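Histovix Packaged Food Labels

A text dataset of ingredient lists, allergen statements and nutrition panels copied from packaged grocery products. Each record is one product label, typed as printed and then split into fields. The set covers frozen foods, cookies and crackers, spreads, soups, breakfast cereal and shelf-stable drinks.

Maintainer: Mared Lewis
Label entry: Felicja Żak, Jarosław Marciniak
Parser: Arūnas Vaher
Allergen review: Barbara Chmielewska

Current release: 5

What is in the release

labels.csv has one row per product. There are 776 rows.
ingredients.csv has one row per ingredient per product, in label order.
nutrition.csv has the nutrition panel values, one row per nutrient.
allergens.csv has the allergen statements, both the declared ones and the "may contain" ones.
synonyms.csv maps ingredient spellings to a single preferred name.
CHANGES lists what moved between releases.

All files are UTF-8 with a header row. The separator is a comma and text fields are quoted. Line endings are Unix style.

Fields in labels.csv

product_id: a short code. Codes are never reused, even after a product is dropped.
category: one of the category names in the list at the end of this file.
product_name: the name from the front of the pack, without the maker's name.
net_quantity: number as printed.
net_unit: g, ml, oz or fl oz. We do not convert.
ingredient_text: the full ingredient statement, including punctuation and any spelling mistakes.
label_language: the language of the panel we typed from. If a pack has several panels, we use the English one when there is one.
entered_by: initials of the person who typed the label.
checked: yes or no. A label is checked when a second person has read it against the pack.

Of the 776 labels, 599 are marked checked. The others are included because the ingredient text is still useful, but please filter on the checked column if you need reliable nutrition values. Most typing errors we find are in the sodium and saturated fat lines.

How labels were collected

Most of the packs came from two stores in Sundton and one wholesale outlet in Garkov. We bought one of each product and kept the empty pack until the label had been checked. A smaller part came from the Adamczyk pantry shelf, where people left wrappers and cartons in a box by the door. Those packs were sometimes torn, and if any part of the ingredient statement was missing the label was left out.

We did not take labels from store websites. Online ingredient lists are often out of date or shortened, and we wanted the text as it appears on the pack.
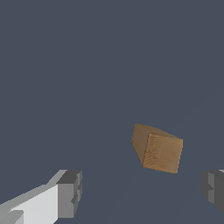 Compound ingredients are the part that takes the most work. A chocolate coating, for example, is usually printed as one ingredient followed by its own list in parentheses. In ingredients.csv the coating gets a row, and everything in the parentheses gets its own row with parent_id pointing back to the coating. Some labels nest three levels deep. The parser handles this as long as the parentheses are balanced. When they are not, the row is fixed by hand and parse_status is set to manual.

Brackets of different kinds are treated the same way. Colons are harder. "Emulsifier: soy lecithin" means the lecithin is the emulsifier, so the text before the colon goes into the function column and the text after it becomes the ingredient. "Contains 2% or less of:" looks similar but is a quantity statement, and it goes into the threshold column for every ingredient that follows it.

Additive numbers are kept as printed. If a label says E412, ingredient_raw is E412 and ingredient_name is guar gum. If a label gives both the name and the number, they are joined into one row.

Allergens

Declared allergens come from the "contains" statement or, where there is none, from words set in bold in the ingredient list. The source column in allergens.csv tells you which. Barbara read every allergen row a second time, including the rows for labels that are not marked checked.

"May contain", "made in a facility that also handles" and similar wording are stored under precautionary. We keep the exact sentence in statement_text. Makers use these phrases loosely and we have not tried to rank them by risk.

Do not use this dataset to decide what is safe for someone with a food allergy. Recipes change, and a pack on the shelf today may not match the one we typed. Read the pack.

Known problems

Products sold under several names may appear more than once. We removed the duplicates we noticed but did not search for all of them.

Frozen foods make up more of the set than they would in a normal shopping cart. There are 200 of them, mainly ice cream, frozen vegetables and ready meals.

Serving sizes are whatever the maker printed. Two ice cream bars of similar weight can list very different servings, so compare the values per 100 g where the label gives them.

Some older cereal labels have no added sugars line. The value is left blank in nutrition.csv. A blank does not mean zero.

"Natural flavors" and "flavorings" are kept as separate names in synonyms.csv. Arūnas tried merging them in release 3 and we put them back in release 4 after people asked.

Loading the files

The files open in any spreadsheet program. If yours turns product codes into dates, import the product_id column as text. In Python, pandas reads all of them with the default settings, except that product_id should be given as a string type.

Join ingredients.csv, nutrition.csv and allergens.csv to labels.csv on product_id. Join synonyms.csv on ingredient_raw.

Corrections

Send the product code, the field, and the text as it should read. A photo of the pack helps but is not required. Jarosław goes through corrections once a month and they are listed in CHANGES under the next release. The next one is planned for June.

New labels are welcome for soups and drinks, where coverage is thin. Please type the full statement before splitting anything, and leave spelling mistakes in.

Category names

frozen_dessert
frozen_vegetable
frozen_meal
cookie_cracker
spread
soup
cereal
drink
other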